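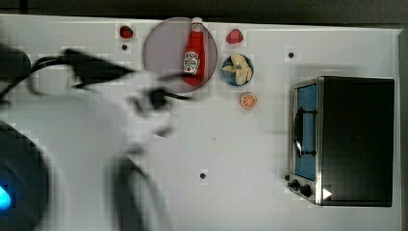
Ketchup, a plate and a pair of strawberries.

FOR IMMEDIATE RELEASE
October 30, 2026

Costello Pictures to release Mỹ Cao's ferry thriller "The Utton Crossing"

Second feature from the director of "Ornomden" stars Nneka Igwe as a woman who gets on a boat and regrets it at length

BARKHOLM – Costello Pictures has acquired all UK and Irish rights to "The Utton Crossing", the new thriller written and directed by Mỹ Cao, and will open it in cinemas next July. July is a month when people traditionally go outdoors. Costello has been told this by several exhibitors and is pressing on.

The film stars Nneka Igwe as Maren Doyle, a marine insurance investigator sent to the island of Utton to look into the loss of a car ferry. The ferry went down in calm water, in daylight, within sight of the harbour, and the islanders are remarkably relaxed about it. Maren has one night to collect statements before the replacement boat takes her home. She collects eleven. They are all the same statement, down to the remark about the gulls.

What follows takes place almost entirely aboard the replacement boat, where Maren finds that the passengers going back to the mainland include three people listed as drowned. One of them is running the tea bar. He is short of change and would prefer to talk about that.

Audiences who saw Cao's first feature, "Ornomden", will know more or less what kind of evening they are in for. That film, in which a land surveyor measures the same field for 94 minutes and gets a larger answer each time, was made for very little, sold to very few territories and described by one regional newspaper as "certainly a film". It then ran for most of a year at late shows, where it picked up the sort of following that brings its own measuring tape. Costello asks that tapes be kept retracted during screenings of the new one.

"People kept asking me what the field meant," said Cao. "I'd say it was a field. They'd nod as if I had been very brave. So this time I wrote a boat, and I put a plot on it, with a beginning and so on. I've already been asked what the boat means."

Cao wrote the script over two winters in a rented flat above a tile showroom in Barkholm. Early drafts had a second investigator, a love story and a dog. The investigator went first, then the love story. The dog made it as far as rehearsals, got seasick at the quayside and was moved to a non-speaking part on land. He can be seen in the opening titles, looking pleased with the arrangement.

Igwe came to the part after eight years on stage and a long run in the television hospital drama "Costello Ward", which has no connection with Costello Pictures, although both have received each other's post. It is her first leading role in a feature and she is in every scene, including one that takes place inside a locked car while somebody knocks politely on the bonnet.

"Mỹ sent me the script with a note that said 'no running'," said Igwe. "I thought, lovely, a thriller I can do in decent shoes. What the note meant was that Maren doesn't run. Everybody else does. I spent five weeks walking slowly towards things that any sensible person would leave alone. My mother has seen it and wants to know why I didn't just phone someone."

The production shot on a retired ferry moored at Barkholm, with the island scenes filmed further up the coast in a village whose residents agreed to appear as themselves on condition that they didn't have to be friendly. The engine-room sequences were done in the actual engine room, which is loud. As a result nearly all the dialogue below deck was recorded again afterwards, and the cast spent a fortnight in a small carpeted room shouting over a noise that wasn't there any more.

Cao's approach to fog also deserves a mention, if only because it takes up such a large share of the budget. The script calls for fog on 41 of its 98 pages. Barkholm is famous for fog and has a fog festival. During the shoot it enjoyed the clearest spell anyone in the harbour office could remember, with visitors remarking on how far you could see. Machines were hired. On the last day of filming, a thick natural fog came in off the water at lunchtime, ahead of the only scene that needed a clear horizon.

"I took it personally," said Cao.

The finished film contains 1,076 shots, a fair number of which are of doors. Cao edited it herself, and says she wanted the audience to learn the boat the way a passenger does, by getting lost on it. The layout is consistent from first reel to last and can be worked out by anyone with a pencil. There is one door that shouldn't be where it is. Costello will not be confirming which.

Those worried that the director has gone soft should know that the film keeps several of the habits that made "Ornomden" so hard to sell. There is no music until the final ten minutes, at which point there is a great deal of it. Nobody explains the gulls. A scene of a man counting coins into a till drawer goes on for longer than a scene of a man counting coins into a till drawer has previously been allowed to go on, and at the first test screening it produced the only scream of the evening.

That screening, held at the Barkholm Regent, was followed by the usual questionnaire. Asked to describe the ending in a single word, viewers offered "wet", "tax-related", "sorry?" and, from one seat near the back, a drawing. Asked whether they would recommend the film to a friend, a majority said yes, and a smaller group said yes but specified the friend.

"The Utton Crossing" will open with previews in Barkholm before going wider the following week. Selected cinemas will pair it with "Ornomden" as a double bill, with an interval long enough for a hot drink and a frank conversation about whether to stay. Cao and Igwe will introduce a number of the previews and take questions. Questions about the field will be taken last.

A poster and trailer will follow in the spring. The trailer is being cut at present and the main difficulty is finding ninety seconds of the film in which it is possible to see anything. An early version made it look like a warm-hearted comedy about commuting and tested extremely well. It has been set aside with regret.

Costello Pictures has also taken an option on Cao's next script, a ghost story set in a conveyancing office. She describes it as her most commercial work to date. She said the same about the field.

About the film

Title: The Utton Crossing
Written, directed and edited by: Mỹ Cao
Starring: Nneka Igwe
Running time: 107 minutes
Language: English, with one important conversation in Vietnamese that is subtitled and one less important conversation through a wall that isn't
Certificate: to be confirmed
Release: July, in cinemas in the UK and Ireland

About Costello Pictures

Costello Pictures is an independent distributor based in Barkholm. It began with a single title, a documentary on canal locks, and has since released thrillers, ghost stories, two musicals and another documentary on canal locks. It looks after films that need a little patience from their audience and, on occasion, from their distributor's bank. Its newsletter goes out to 2,109 subscribers, several of whom signed up for news of canals and have been very decent about it.

Notes to editors

Stills are available from the press office on request. Please allow a day for a reply.

Mỹ Cao is available for interview by telephone or in person in Barkholm. She would be grateful if writers used the accents in her name and checked the spelling of "Ornomden", which has so far appeared in print as "Ornamented", "Omnodern" and, in a listings magazine, "Ormskirk".

Nneka Igwe is available for interview in the afternoons. She is happy to discuss the role, the stage work and the shoes.

Reviews are embargoed until the day of the first preview. The identity of the man at the tea bar counts as a spoiler. So does the price of the tea.

Press contact: The Press Office, Costello Pictures, Barkholm

ENDS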